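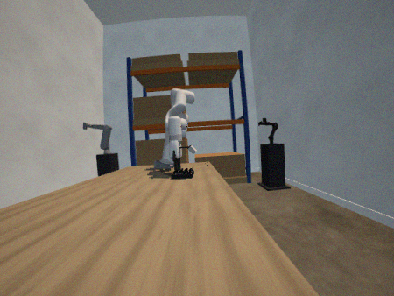 A long table with a light wooden top (computer rendering).

Reading time: 5 minutes

The workshop stands behind a bakery in Skandthorpe, and when I arrive on Thursday at half past seven in the morning the whole yard smells of bread. The woman I have come to meet is already sanding. She makes and repairs dining tables, only dining tables, and she has asked me not to print her name. "The people who need me know the yard," she says. "The others will only telephone to ask what I think about their cupboards."

I grew up in a country where the kitchen table was covered with oilcloth, and I must confess that I never looked under it. So my first question is a simple one. How does a person come to spend her whole working life with tables?

"By a mistake in a form," she answers. She had applied to the furniture course at Scanlon, the technical college in the next valley, and wanted to learn chairs. The chair class was full, and somebody had put her in the other group. "I was angry for one winter. Chairs were for the clever ones. Then in spring we had to take apart an old farm table, and on the inside of the frame there were drawings made by children, quite low down, where you can only reach if you are sitting on the floor. Horses, mostly. I forgot about the chairs."

She puts the kettle on and continues to talk with her back to me. Her English is fast and I write as quickly as I can.

Most of her work today is repair. A family brings a table that belonged to the grandparents, and usually they bring also a quarrel. One wants it to look new, the other wants every stain to stay. She has learned to let them talk until they are tired.

"I ask them to show me where each one sat. They always know. A man of seventy will go directly to a corner and put his hands down. After that it is easier, they tell me themselves what should be kept. Very often it is the burn from the iron."

Does she have an opinion of her own?

"Of course. I think people sand too much. A top which is sanded every few years becomes thin, and one day you lean on it and it moves like a drum. You can't put wood back. But if they want it flat, I make it flat, it is their table."

On the wall above the bench hangs a school exercise book on a string. In it she writes every table that has left the yard, with the wood, the length and what was wrong. The last entry has the number 504. She was not always so exact, she admits, and the first pages were filled in later, from memory, in one long evening with a bottle of wine.

I ask which one was the most difficult, and she does not need to think. It was for the old people's home in Brornano, some way down the coast. The director there wanted one table for everybody in place of the small ones. It had to be long, and wheelchairs had to fit under it, so there could be no rail along the side. "A long table without a rail wants to hang in the middle, like a horse's back. I made two small models. The first one hung. I came in the next morning and it had hung even more, only from its own weight – I had not put anything on it."

In the end she moved the legs inwards and used thicker boards for the top. The price was over 2000 pounds for the timber alone, and for some weeks she was afraid that the home would say no. They said yes, but they asked for one change: rounded corners, for the residents who walk along the edge with a hand on it.

"I had not thought of this," she says. "I think about who is sitting. They think about who is walking past."

She went to eat there in August, when it had been in use for some time. The director told her that the lunches had become longer. There had also been complaints. Two of the ladies did not want to see each other and had been quite happy at separate tables. "They sit now at the two ends. It is a long way. They wave, I was told, but I don't know if it is a friendly wave."

We drink the tea standing up, as there is nothing to sit on apart from a sawhorse and a box of clamps. I look for the chairs. She sees me looking. "My customers bring tables," she says. "No one brings a chair."

I want to know what the readers at home can do for their own table, and here she becomes strict. Water should be wiped at once and not after the meal. A hot pot should never stand directly on oiled wood. If there is already a white ring, it is often only in the finish and not in the wood, and it can disappear with a soft cloth, a little oil and patience. A black ring is deeper and she would leave it alone. For the oil she uses Girnard, which comes in a flat tin from a shop near the harbour, but she does not insist on it. "Any good hard oil. Thin, thin, thin! People put it on like butter, and then they ring me because the newspaper is stuck to it."

And the cloths? She looks at me seriously for the first time this morning. Cloths with oil on them must be laid out flat to dry, outside, one by one, and never thrown in the bin in a ball, where they can get hot and begin to burn. At Scanlon they had a fire this way, in a bin, on a Sunday. She asks me to put this in the article even if I leave out everything else.

Next on her bench is a small kitchen table with a drawer that does not open. The owners believe there are letters inside. She has not forced it, although it would be a matter of minutes, as she has promised to wait until the daughter can travel up to be present. When I shake it carefully, with her permission, something slides from one side to the other.

"Cutlery," she says. "It is nearly always cutlery." Then she takes the sandpaper again, and I go round to the bakery, where by this hour they have only the dark loaves left.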